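Section 4: Folding and Storing Pants and Shorts

Read this section before you load the lower drawer of the Mowat wardrobe unit for the first time. Shirts and knitwear are covered in Section 3. The divider kit (part 833) is supplied flat and must be fitted first.

4.1 Before you start

You need a flat surface at least as long as the garment. A made bed works well and is easier on the back than the floor. Smooth the blanket first, as ridges underneath will show up as creases in the fold. Move cushions and throws to one end.

Check that the garment is completely dry. The drawer has no vents, and damp fabric will mark the liner.

Caution: Empty all pockets, including the back ones. Keys and coins can scratch the drawer front and may jam the runner.

4.2 Laying out the garment

1. Hold the garment by the waistband and shake it once.

2. Lay it sideways across the bed, with the legs to one side and the waistband to the other.

3. Pull the side seams straight. Work from the waistband toward the hems.

4. Press out air and wrinkles with the flat of your hand. On corduroy, stroke in the direction of the ribs.

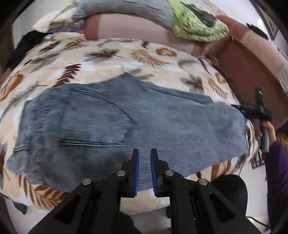 5. Close the zipper and button. An open zipper catches on the item stored next to it.

6. Turn back any cuffs that have rolled under.

Note: Heavy corduroy and lined pants hold air for longer than thin cotton. Leave them flat for a minute before you go on to 4.3.

4.3 Folding to drawer width

The narrow compartments take a folded width of 14 cm. The wide compartment takes 27 cm and is meant for heavy winter pants.

1. Fold one leg over the other so that the inseams meet.

2. Tuck the point of the seat inward to make a straight edge.

3. Bring the hems up to just below the waistband.

4. Fold in half again. For the narrow compartments, fold once more.

5. Stand the bundle on its folded edge. If it falls over, open it back to step 3 and fold more tightly.

Shorts need only steps 1, 2 and 4. 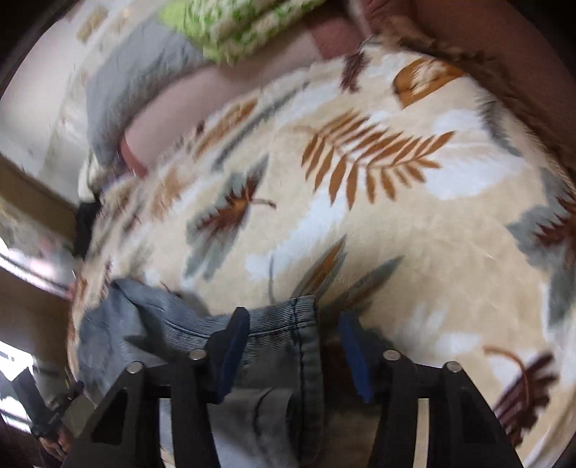 Thick seams are the usual cause of a bundle that will not stay closed. Stack two of them on top of each other and the fold springs open in the drawer. Take hold of the fabric close to the seam and shift it slightly to one side before you press down. On faded gray-blue pants like these, the seam is darker than the cloth around it and easy to find. Do not pull on the stitching itself. If part of the garment has slid over the side of the bed, lift it back before you fold, or its weight will drag the layers out of line.

Caution: Do not use clips or rubber bands to hold a bundle closed. They leave marks and can snag the drawer liner.

4.4 Loading the drawer

1. Pull the drawer out until it stops.

2. Place the heaviest bundles at the back.

3. Stand the remaining bundles in rows, folded edge up.

4. Leave a finger's width free at the end of each row.

5. Close the drawer slowly. If you feel resistance, open it and look for fabric over the rear edge.

Note: Owners of the older Folthorpe unit should skip step 2. That drawer has a center runner, and heavy items go in the middle.

4.5 Replacement parts

Drawer liner: part 1587
Divider kit: part 833

Liners bought before June have a different corner cut and do not fit the wide compartment.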